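Reseña rápida: Tundow Sim, paquete de pinza de dos dedos + cámara de muñeca (versión 6)

Escrito a trozos entre pruebas, perdonad el desorden. Llevo desde noviembre con el simulador de Tundow para comparar pinzas antes de gastar dinero en hardware. Tarea de siempre: mesa marrón lisa, vasos y cuencos de colores, coger y apilar. Venía del paquete de Zatthorpe, así que comparo con ese todo el rato.
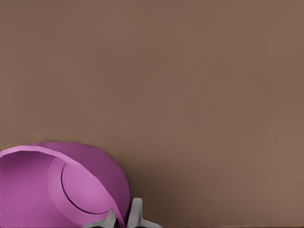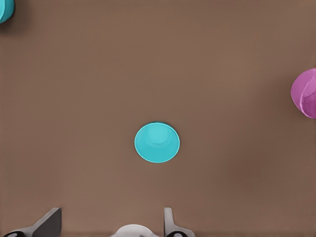
Instalación. Bien. Baja, descomprime, arranca. El instalador pide reiniciar y no hace falta, yo no reinicié y todo normal. La licencia se valida en línea cada vez que abres, un fastidio si trabajas en el tren. Zatthorpe te deja un fichero local y te olvidas.

La pinza. Dos dedos rectos, paralelos, apertura regulable. En vasos va fina. Se coloca, cierra, sube, poca historia. El modelo de contacto me parece mejor que el de Zatthorpe, donde los objetos se quedaban vibrando entre los dedos como si tuvieran frío. Aquí vibran al principio, un instante, y se quedan quietos.

Con piezas volcadas, otra cosa. El borde queda en ángulo, los dedos entran rectos y hay que acertar mucho con el giro de la muñeca. Si metes un dedo dentro y otro fuera sale. Si intentas abrazar la pieza entera, se te escapa rodando. Probado con varias orientaciones. Girar la muñeca primero y bajar después, en ese orden. Al revés empuja.

Fuerza de cierre: el valor por defecto es demasiado alto. Lo bajé a 27 en el panel (no pone unidades, gracias) y dejó de lanzar vasos por ahí. Ojo que al actualizar te lo pone otra vez como estaba. Perdí una mañana con eso.

La cámara de muñeca. Lo que más me importaba y lo que más dudas me deja. El encuadre de fábrica es cerrado. Para el último tramo de la bajada perfecto, ves los dedos y ves el borde. Para buscar, fatal, media mesa se queda fuera y la política se pone a dar vueltas. Se puede abrir el ángulo en la configuración, pero entonces los dedos comen mucha parte de abajo y el objeto sale pequeño. Acabé con un punto intermedio y una segunda cámara fija. Con la fija se localiza, con la de muñeca se agarra. Nada nuevo, pero esperaba ahorrármela.

Los colores salen muy limpios. Demasiado. Superficies lisas, sombras suaves, cero textura en la mesa. Entrenas ahí y luego en la mesa de verdad con un rayón y una lámpara encima el detector se despista. Hay un módulo de aleatorización para texturas y luces, va aparte, lo tuve en prueba y cumple, aunque ralentiza bastante. Zatthorpe lo trae incluido. Punto para Zatthorpe.

El controlador. Tundow trae el suyo y acepta el de MacBrayne con un adaptador. Probé los dos.
El de Tundow: suave, lento, fácil de ajustar. En la bajada final se agradece. En desplazamientos largos desespera.
El de MacBrayne: rápido, nervioso, frena tarde. Tiró más de un vaso al llegar. Tiene más parámetros de los que voy a leer en mi vida. Si ya lo conoces seguramente le saques más partido que yo.
Me quedé con el de Tundow y le subí la velocidad solo en el tramo alto.

Números, que sé que los pedís. Lancé una tanda de 2.000 intentos con los objetos en posiciones al azar, misma semilla para todo, controlador de Tundow, cámara de muñeca sola. 1.059 agarres buenos. Flojo. Mirando los registros casi todo lo que falla es de búsqueda, no de agarre: el objeto empieza en una esquina o fuera de campo y el brazo baja donde no toca. Con la cámara fija mejora mucho a ojo, pero esa tanda la corté a medias y no voy a dar una cifra que no tengo.

La documentación. Regular. La parte de la pinza está bien escrita, con ejemplos que funcionan a la primera. La de cámaras es de una versión anterior y los nombres de los campos ya no coincden. Hay que ir al foro. En el foro contestan, eso sí, y contestan gente que sabe.

Sobre el brazo: lo probé con el modelo de Grarkton, que es el que tenemos en el taller. Importa sin quejas. Los límites articulares venían bien, el peso de la muñeca no, lo corregí a mano. Si usáis otro brazo revisad eso lo primero porque no avisa de nada, simplemente se mueve raro.

Cosas sueltas que me han molestado:
El botón de reiniciar escena está pegado al de borrar escena. Sin confirmación.
No guarda el ángulo de la cámara al cerrar.
Exporta vídeo pero sin las marcas de tiempo, hay que sacarlas del registro y casarlas uno mismo.
El menú en español está a medias, mezcla «pinza» y «garra» para lo mismo.

Cosas que me han gustado:
Repetir un fallo exacto desde el registro. Esto vale mucho. Pones el número de intento y te lo reproduce tal cual.
Va bien en un portátil normalito sin el módulo de texturas.
Los dedos se cambian por otros en un momento, probé unos más anchos y para cuencos los prefiero.

¿Lo compro? Para probar pinzas sí, y ya he pedido la licencia del taller. Para entrenar visión en serio seguiría con Zatthorpe por el módulo incluido, aunque el contacto sea peor. Si alguien ha usado los dedos anchos con piezas volcadas que me diga qué fuerza de cierre pone, yo sigo a vueltas con eso y cuando tenga la tanda de las dos cámaras terminada la añado aqui mismo.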